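Harkia Labor Court, visit report, August

The registry at Harkia opens at 8 and handles employment claims from the whole Mundness district. Last year it took in 1,098 filings. Two judges sit full time – a third post is vacant. 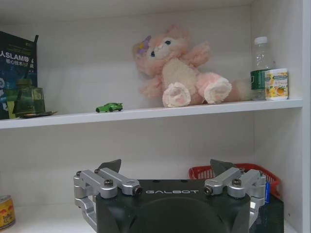
Kuo-hua Kao replied that the vacancy matters less than the filing rules, as most delay comes from defective service on the employer.

Hearings are listed in blocks, with wage claims under 300 hours heard first. We sat in on one, Wieczorek, adjourned for missing payroll records. Judge Natalia Xolalpa gave written directions the same morning.

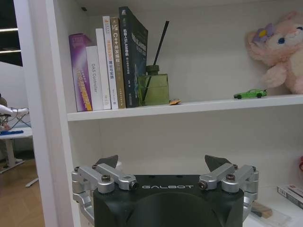 Books on the upper shelf, Harkia.

The appeals list is kept separately.

2 comments 8 shares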